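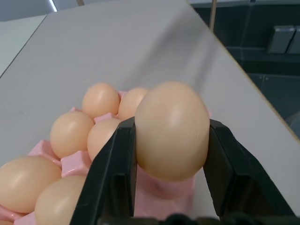 Neltwood burglary sentencing, anyone there?

lockyer_lane
Posted 22 July 2019
So he got 3 years. Pleaded guilty to the garage break-ins on Lockyer plus the Zudine van. Restitution $943. Thats it??

pbrandt
943 is just what the owners could show receipts for. My brother in law lost 200 in hand tools, no receipts, got nothing.

mothwing
Three years for garages is plenty imo. No weapon, nobody home. People want life for a stolen drill

lockyer_lane
Easy to say when it wasnt your garage. He was on probation from November already.

mothwing
Probation was for a traffic thing. Read the court notice.

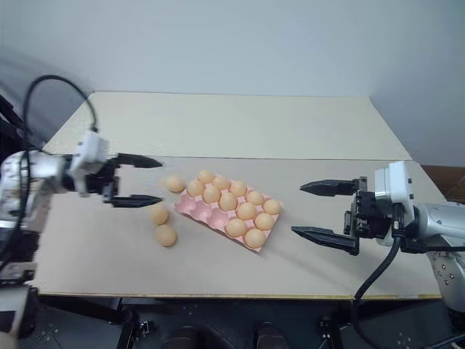

Pink egg tray between the two arms, some eggs loose

pbrandt
It wasn't traffic, it was receiving stolen property. Rania Nassar read it out at the hearing, she was prosecuting. I was in the second row.

mothwing
ok fair, stand corrected on that. Still think 3 is fine

dk_atement
Does anybody know if he can appeal after a plea? Atement side of town here, we had two sheds done the same week and were never called.

pbrandt
Sentence only I think, not the conviction. Call the victim office about the sheds, bring the report number

dk_atement
Did. Voicemail full.

lockyer_lane
Bail was only 1000 too. Dont get me started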